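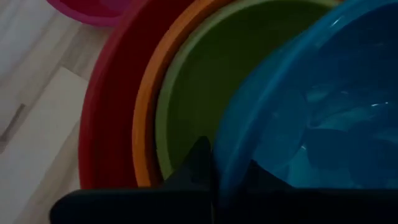 Nesting bowls task, wrist view, with the fingers at the near side of the blue bowl.

Minutes of the Working Practice Meeting, Shared Robot Floor
30 Jun 2024
5 min read

Present: Miroslava Říha (chair), the two floor leads, four operators, one person from the Tornel side on the phone, and yours truly taking notes. Apologies were received from the Kuveck office, who sent written comments instead, and very thorough ones they were.

1. Welcome and last minutes

Miroslava opened by thanking everyone for giving up their lunch hour, and thanked the operators in particular for the patience they have shown while the house rules were being rewritten around them. The last minutes were accepted with one correction: the spare stop button was ordered by the floor leads and had nothing to do with Tornel. The secretary is sorry for the mix-up.

2. House rules, second draft

The draft has grown to 40 rules, and there was a friendly but fairly long conversation about whether anybody can be expected to carry that many in their head. One operator said she reads the first page and trusts her good sense for the rest, and several people nodded. It was agreed that the rules people need while standing next to a moving arm should go on a single sheet by the station, in large type, and the rest can live in the binder.

The wording for the single sheet was gone through line by line. Agreed so far:

Keep a hand free for the stop button whenever the arm is powered.
Say "reaching in" out loud, and wait for the answer, before putting a hand inside the taped line.
Nobody adjusts an object while the fingers are closing. If a bowl slides, let it slide, and reset after the arm has parked.
Long sleeves rolled, lanyards off.

The phone line dropped out during the third one, so it was read again for Tornel, who were happy with it.

3. Setting out objects on the floor

This took up most of the meeting. The bowls task is done down at floor level, and the draft had been written with tables in mind, so several of the distances made no sense. The floor leads will measure again with the arm at its lowest reach.

There was a good discussion of the nested set. Blue sits over green, with orange and red outside them, and when the fingers come down close to the blue rim there is very little room for error. The question was whether the rules should fix one starting layout. Kuveck's written comments were strongly in favor. The operators would like some freedom — they feel that a layout nobody ever varies teaches people to stop looking — and Miroslava said she had a good deal of sympathy with both. The compromise is that the operator may place the bowls as they like within the taped area, but must write down the starting order before the arm is switched on, and must note any bowl that begins apart from the stack, as the pink one does in the view at the head of these minutes.

The question of see-through plastic was raised as well. Reflections on a shiny wall can make a rim hard to judge on the monitor, and two operators said they slow down for it without being told. It was agreed to make that the rule: half speed for the final approach to any clear or glossy item, until a floor lead signs off on something faster.

4. Log sheets

Log sheets have been checked up to run 859. Of these, 318 were filled in before the new form came in and will be left alone, which was a relief to everybody who remembers the old form. Among the newer ones, 11 have no name in the operator box. The leads will pass these around quietly so that people can claim their own. Miroslava wished it recorded that a missing name is a slip and will be treated as one, and that she would much sooner have an honest sheet with a gap in it than a tidy one filled in afterward from memory.

The Sakden form was looked at as a possible replacement. People liked the near-miss box and disliked nearly everything else, so we shall borrow the box.

5. Any other business

Yakubu have asked to visit in August and watch a session. Everyone was glad to have them. Visitors stay behind the tape and get the same short talk as new operators, including the part about lanyards.

The knee pads are wearing thin. Two new pairs to be bought.

Actions
Single sheet for the station, first printing: Miroslava
New floor-level distances: floor leads
Near-miss box added to the log form: secretary
Reply to Yakubu: Miroslava
Knee pads: floor leads

The next meeting will be called once the distances are in.

Recent items
House rules, first draft with comments
Notes from the stop button drill
How to fill in a log sheet
Short talk for new operators and visitors
Minutes of the previous meeting (corrected)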